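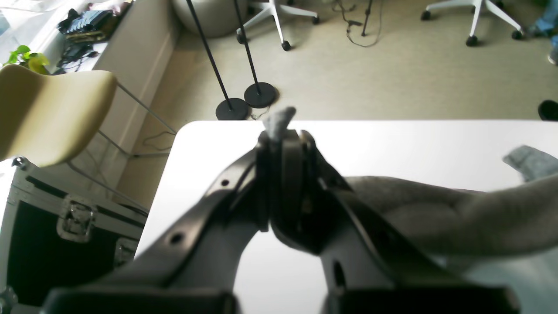 The robot that folds the blankets

Hello! I'm Naledi Sibiya and I work at a firm called Wakadik. We look after soft things: blankets, cloths, covers, the fluffy stuff that schools and swimming pools and hotels use every day and then send to us in big bags. Everything gets washed, dried, checked, folded and sent back. I've been doing it for 13 years, and for most of that time the folding was done by people, with hands, all day long.

Now some of it is done by a robot. We call it Drorneo, and lots of children ask me about it when their class comes to visit, so I thought I'd write down what I tell them.

What does it look like?

If you were hoping for a shiny metal person with a square head, sorry! Drorneo is mostly an arm. At the end of the arm is a gripper, and that's the bit doing the work. It's black, with two long parts that come together in the middle, a bit like your finger and thumb when you pick up a sock. It closes on the soft grey cloth and holds on. The rest of the cloth hangs and crumples on the white table, because cloth does that, whoever is holding it.

There's a little camera up by the robot's wrist too, so it gets a very close view of whatever it's picking up. Imagine if you had an eye on your wrist. You'd never lose your gloves, but you'd bump into a lot of doors.

Why is a blanket so tricky?

Try this at home. Pick up a wooden brick and put it down again. Same shape, isn't it? Now do it with a jumper. Different every time! A sleeve goes one way, the neck goes another, and there's always a lump in the middle that wasn't there before.

A robot that picks up bricks can do the same movement over and over. A robot that picks up cloth has to look first and work out where an edge might be – and sometimes what it thinks is an edge is only a wrinkle. Then it lifts the whole thing up by the tummy and has to start again. You and I sort this out in a blink, because we've been pulling clothes about since we were tiny. Try folding a tea towel with your eyes shut and thick mittens on and you'll see how clever your fingers are.

How does it learn?

Ivan Ivanyshyn looks after Drorneo. He doesn't type in "fold the blanket" and go off for his lunch. He shows the robot how by moving the arm himself with a set of handles, and the computer keeps a record of each go. He did 165 goes with one sort of cloth before he let the robot have a try on its own. Its first fold looked like a squashed sandwich. I put it on the shelf anyway and it stayed there for a week.

More than 949 goes later it's pretty good at small square things. It is still hopeless at fitted sheets. So am I!

So what do the people do now?

This is the question I like best, and it's usually somebody at the back who asks it: "Did the robot take your job?"

Well, it took a piece of it. I used to fold for hours, and by teatime my shoulders ached so much I could hardly lift my bag. I don't do that any more and I don't miss it. These days I do the checking. I look for holes and loose threads and stains that didn't come out, and I decide whether something can be mended. I also help when Drorneo gets in a muddle, and I've learned to use the handles, which I was very nervous about the first time.

Not everybody was pleased, though, and I think you should know that too. There are 37 of us here, and when we heard a robot was coming, quite a few people were worried. Would there be enough work? Would we have to learn computers? We had long talks with our boss, and she promised that anybody whose folding job changed would be taught a new one. Two people decided they'd like to do something else and left. One of them liked folding because she could chat with her neighbour while she did it, and I understand that. It's quieter at my end of the room than it used to be, so we have our tea break all together now, which was my idea.

Things to ask a grown-up

Is there a machine where they work that wasn't there when they started? What did people do before it came? Which part of their job would they hand over to a robot tomorrow, and which part would they never, ever give away?

My own answer to the last one is mending. In September Ivan wants to start Drorneo on towels, and he's welcome to them, but my needle and thread are staying with me.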